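**Pirkidley erweitert Futtermittelanalytik um Mykotoxin-Schnelltest für Maissilage** 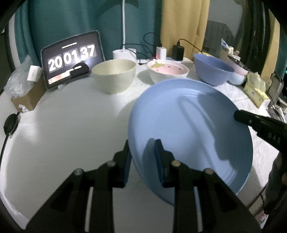 *Hellblauer Kunststoffteller in einem Greifer mit zwei parallelen Fingern.*

Pirkidley nimmt im April ein Schnellverfahren zur Bestimmung von Deoxynivalenol (DON) und Zearalenon (ZEA) in Maissilage in das reguläre Untersuchungsprogramm auf. Das Verfahren wird unter dem Namen Wovance angeboten und richtet sich an Milchviehbetriebe, Fütterungsberater und Mischfutterhersteller.

Wovance basiert auf einem Lateral-Flow-Immunoassay mit photometrischer Auswertung. Die Extraktion erfolgt wässrig, auf organische Lösungsmittel wird verzichtet. Beide Toxine werden aus demselben Extrakt bestimmt. Die Ergebnisse werden in Mikrogramm je Kilogramm angegeben, bezogen auf 88 % Trockenmasse.

**Abgleich mit der Referenzmethode**

In der Validierung wurden 313 Silageproben aus zwei Erntejahren parallel mit Wovance und mit LC-MS/MS untersucht. 159 Proben stammten aus Fahrsilos, die übrigen aus Schlauch- und Ballensilage. Die Referenzanalytik übernahm das Labor Seidel. Proben mit sehr niedrigem pH-Wert werden vor der Messung gepuffert – der Arbeitsschritt ist in der Prüfanweisung beschrieben.

**Probenahme und Versand**

Für eine Untersuchung werden 2 kg Frischmaterial benötigt, entnommen an mindestens vier Stellen der Anschnittfläche. Nacherwärmte oder sichtbar verschimmelte Bereiche sind getrennt zu beproben. Das Material ist luftdicht zu verpacken und gekühlt einzusenden. Probenbeutel und Begleitschein können beim Kundendienst angefordert werden.

**Befundübermittlung**

Die Befunde werden als PDF sowie über die Schnittstelle zur Rationssoftware Indico bereitgestellt. Dort lassen sich die Toxingehalte den Einzelkomponenten zuordnen und auf die Gesamtration umrechnen. Das Schnellverfahren ersetzt keine amtliche Untersuchung; bei Überschreitung der Richtwerte kann aus der Rückstellprobe eine Bestätigungsanalyse beauftragt werden. Rückstellproben werden vier Wochen tiefgekühlt aufbewahrt.

Pressekontakt: Pirkidley, Abteilung Futtermittelanalytik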